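4 Cleaning and everyday care

4.1 Before you start

The Clatovwood table is supplied with an oiled top and a cotton cloth cut to fit it. The cleaner that comes in the care kit is Jillo concentrate, which has to be diluted before it goes anywhere near the table. Read this section through once before mixing the first bottle.

You will need:
a trigger spray bottle
Jillo concentrate
two soft cotton cloths, one for wiping and one for drying
a measuring cup marked in millilitres

Keep the tablecloth on while you mix and fill. It catches drips and can go in the machine afterwards (see 4.5).

4.2 Filling the spray bottle

1. Unscrew the trigger head and stand it upright in a cup or on a saucer.
2. Rinse the bottle with warm water and let it drain.
3. Pour in 50 ml of concentrate.
4. Top up with cold water to the line on your bottle. Do not use hot water – it makes the mixture foam and you will lose half of it down the sides.
5. Screw the head back on until it stops turning. Do not force it.
6. Tip the bottle gently from end to end a few times. Do not shake.
7. Wipe the outside of the bottle with the drying cloth.
8. Point the nozzle into the sink and pull the trigger until the spray runs evenly. A new head may need several pulls.

Note: A half-full bottle is enough for most households. The diluted cleaner keeps for 80 days in a cool cupboard. After that it loses its strength and should be poured away with plenty of water.

Caution: Never mix Jillo with bleach or with any other cleaner. If you are reusing an old bottle, remove the old label and write the new contents on the side.

4.3 Laying out

Stand the bottle on a flat part of the table where you can reach it without leaning across. Leave the wiping cloth close to it. There is no need to fold the cloth at this stage, as you will be turning it to a clean side as you work. Sit or stand, whichever suits the height of your table.
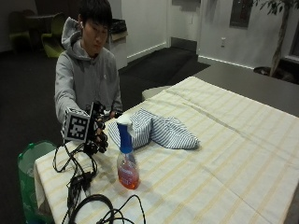 Fig. 7. Spray bottle and striped cloth on the covered table.

If the cloth is new, wash it once without softener before first use. Softener leaves a film that shows up on the oiled surface as dull streaks.

4.4 Wiping down

1. Clear the table and take off the tablecloth. Shake it outdoors.
2. Brush loose crumbs into your hand or a dustpan. Grit dragged under a cloth will scratch.
3. Turn the nozzle to the spray setting. Do not use the jet.
4. Spray the cloth, not the table. Two pulls of the trigger will do for one side of the top.
5. Wipe along the grain, from the far edge towards you.
6. Turn the cloth and go over any sticky patches again. Leave stubborn ones covered with the damp cloth for a minute, then wipe.
7. Dry straight away with the second cloth.
8. Turn the nozzle to OFF.

Note: Wait until the top is fully dry before putting the tablecloth back. Trapped damp can leave pale rings. If rings have already appeared, see 6.2, Re-oiling.

Caution: Do not spray near sockets, lamps or anything plugged in. Wash your hands afterwards. If the cleaner gets into your eyes, rinse with clean water for several minutes and get medical advice if they still sting.

4.5 Washing the cloths

Cotton cloths and the tablecloth can be washed together at 40 degrees. Wash coloured or striped cloths separately the first time in case the dye runs. Dry flat or on a line. The tablecloth may shrink slightly in a tumble dryer and will then sit short at the corners.

4.6 Spare parts

Spray head, all bottles: part 1670
Cotton cloths, pack of two: part 1692

Order from Malinowski or from the shop where you bought the table. Quote the part number, as the spray heads for earlier bottles have a different thread.

Section revised 12 Oct 2021, O. Lapiņa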